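Home testers wanted for the Temia washer-dryer

Hi, I'm Mireille Marty and I run the home trials at Gridthorpe. We're looking for households to live with our new washer-dryer, the Temia, from now until December, and tell us what drives you nuts about it.

I don't need experts. I need people who forget a load overnight, wash muddy soccer socks with the good towels and never clean the lint filter. If you do at least five loads a week, I'd love to hear from you!

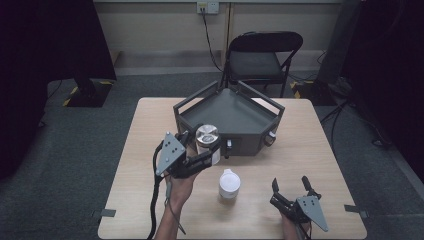
What you'd be doing is pretty simple. We deliver the machine, hook it up and take your old one into storage for you. After each load you fill in a short log (two minutes, tops) with the program you picked, how full the drum was and whether anything came out damp. I'm fussy about labels, so please copy them properly – if your detergent comes in something like that white container with the shiny silver lid, I want what's printed on it, word for word. Powder, liquid or pods are all fine. Once a month I'll call you for a chat, usually in the evening.

You need to own your home or have your landlord's okay in writing. You also need a cold water hookup and a space at least 2 feet 2 inches wide. Apartments are welcome, but please measure the stairwell first. We had a bad morning on the last trial.

The pay is $560, half after the first month and the rest when we pick the machine up. We cover detergent too, and if the Temia ruins a shirt we'll replace it.

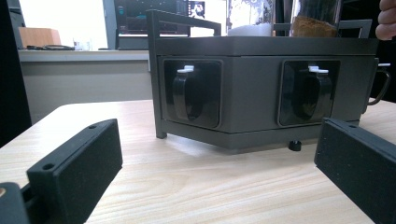

Petronella Steyn tested our previous model and told me the log was a chore for the first week, then she did it while the kettle boiled. She also said the end-of-cycle tune made her dog howl, and you can now switch the tune off. So yes, I do read the comments!

To apply, email me or Thabiso Sithole on the trials desk and put 2771 in the subject line so it lands in the right folder. Tell us who lives with you, what machine you have now and what you hate washing most. A photo of your laundry space helps – don't tidy up first.

Posted 3/20/18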